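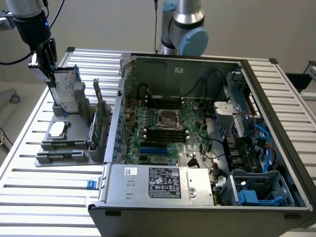 A desktop tower on its side with the cover off. The CPU socket is empty.

She picked 6:30 in the morning for our call becuase that's when the shop is quiet. Coffee going, radio off. She has run the repair counter at Driltotham for long enough that she's stopped counting, and for the past while she's also been running the library giveaway, the one that puts used desktops into homes in Grandstead that don't have one.

I wanted to talk about the giveaway. She wanted to talk about paper.

"Everybody asks me about the machines," she said. "The machines are the easy part. Ask me about the forms."

So, the forms. To get a computer a family fills out two pages at the library desk. It used to be seven. She fought over each one.

"Seven pages to get an old computer. There was a question about household income, okay, I understand that. Then a question about what you plan to use it for. A blank box, like an essay. People would just stand there holding the pen."

What did they write?

"School. Everybody wrote school. Doesn't matter if they had kids. They figured that was the right answer." She laughed, then didn't. "One man wanted to look at maps of where he grew up. He told me that later. On the form he wrote school."

The box is gone now. So is the income page, replaced by a library card and a signature.
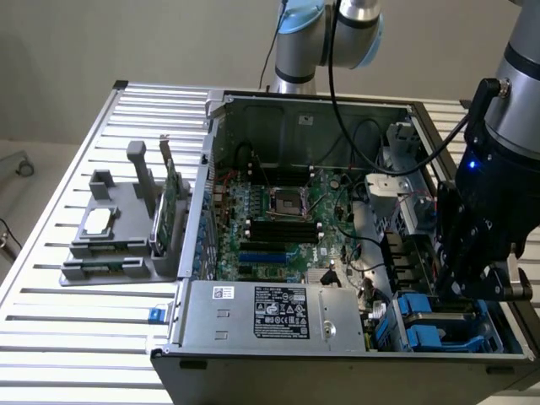
"You lose some people with a form and you never find out who," she said. "They fold it up, put it in a coat pocket, they say they'll bring it back. I had a stack of blanks, 300 of them, printed in May. By the end of summer the stack was gone and I had 23 filled out. Where did the rest go? Coat pockets."

The short version did better. She wouldn't give me a percentage, said she doesn't trust them. More came back, she said. Put that down.

Money came up. It always does. The whole program ran last year on $2,145, most of it for keyboards and mice, which don't get donated in any shape you'd hand to a person. "Crumbs," she said. "You have never seen so many crumbs." Monitors come from offices in Munro when somebody upgrades. Delivery is her own car and gas isn't in the budget. I asked if it should be.

"Probably. Next question."

The next question was about internet service, since a computer without it is, her words, a heavy typewriter. Here she slowed down for the first time. About half the homes she delivers to have nothing but a phone plan. The library lends hotspots but there's a wait, and they have to come back after three weeks.

"So a kid gets three weeks of homework online and then back to the parking lot. You've seen the parking lot at night? Cars with the dome lights on. That's homework."

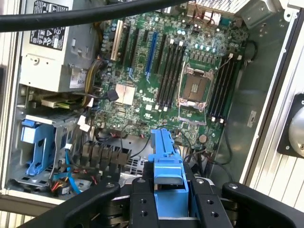

She'd like longer loans. She'd like the apartments on the Pisow side wired like the new buildings are, and has said so at two town meetings, three minutes each time, with the little timer going.

"I'm bad at it. I get to the good part and it beeps. Second time I started with the good part and then I had two minutes left over and just kind of stood there."

Did anything come of it? A letter. She read me some over the phone, it thanked her for her input. She's keeping it taped up by the register.

I asked what she tells people when she drops off a computer. There's no speech. She plugs it in, waits for it to come up, writes the password on a card in big letters. Asks if the chair is okay. A lot of times there's no desk so it goes on the kitchen table, and she's learned to bring an extension cord, a long one, the flat kind that goes under a rug.

"And my number. They call. Mostly it's printers."

Printers aren't part of the program?

"No. God, no. They call anyway."

Somebody was knocking by then, I could hear it, she yelled that they open at eight. More knocking. She said she had better get that, and could I please mention the library needs extension cords. Flat ones. Any color.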